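Learning to read wood grain at 61

18 March 2024
By Fereshteh Rostami

So I have a new obsession, and my family would like it to stop, because I can't walk past a piece of furniture anymore without bending down to look at it sideways. It's wood grain! I had sixty years of eating at tables and never once wondered why one board has straight lines and the next one has those long wavy ovals.

It started when I signed up for an evening class at the Holzer workshop. I thought we would make a stool. We did make a stool, in the end (mine rocks a little, I love it), but the first two evenings were nothing but looking at boards. Our teacher, Veronika Mösli, put a stack of offcuts on the bench and asked us to sort them by how they had been cut from the log. I got almost all of them wrong and went home completely hooked.

The short version, as I understand it. A tree grows a new layer every year, like a stack of very tall, skinny cones. If you slice straight down near the outside of the log, your saw runs along those layers at a shallow angle and you get arches and ovals on the face of the board. People call that flat sawn, or plain sawn. If you cut so that the rings stand more or less upright in the end of the board, you get straight, narrow lines instead, and that's quarter sawn. Same tree, same year, and the two boards look like cousins at best.

Then there are the things in between, and this is where I get carried away. A log is never a perfect cylinder. It bulges around old branches, it leans, it has a hip where it grew over a stone. Every one of those bumps turns up on the board as a wiggle or a little island. Veronika compared it to the lines on a hiking map, and I have been thinking about that for weeks. A closed oval on a flat board is like a hilltop!

I started keeping a notebook in June, right after the class. Each entry gets the place, what I think the wood is, how I think it was cut, and a quick pencil drawing of the lines. I'm up to 186 entries. The library in Stusden alone gave me 21, mostly the old reading desks, and the woman at the front desk now says hello and asks what I found. My guesses about the kind of wood are still pretty bad. Beech and maple I mix up constantly, and anything with a dark stain on it beats me.

A few things that have helped me, if you want to try it:

Check the end of the board first

The end grain tells you how the rings run, and the face makes sense after that. On a table you may have to crouch. On a shelf you can usually see it just fine, and on a bread board you can hold it right up to your nose.

Look across the surface with the light

Straight down from above, a pale board can seem almost blank. Get low, with a window on the far side, and all sorts of faint lines come up. I like pale wood best for this now, which surprised me, as I always thought the dark, dramatic stuff was the interesting part. Give me a blond tabletop with gentle waves and a few long ovals and I'm happy for half an hour.
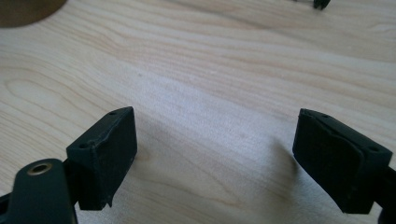 Draw it, even badly

My drawings are terrible and they have taught me more than anything else. When you have to decide where a line goes, you notice that it forks, or that two lines you took for neighbors never meet. I use a soft pencil and give myself five minutes per board.

Ask people about their furniture

My neighbor has a sideboard that came from her grandmother's house in Braler, and I'd walked by it for years. I finally asked, and she pulled out all the drawers so we could look at the sides and the bottoms. Completely different wood from the front! We had coffee and spent the whole afternoon on our knees.

Next on my list is the old chapel door at Brondudel, which Veronika says has the widest boards she has ever seen. I'm going as soon as the road up there is clear, and I've already sharpened my pencils.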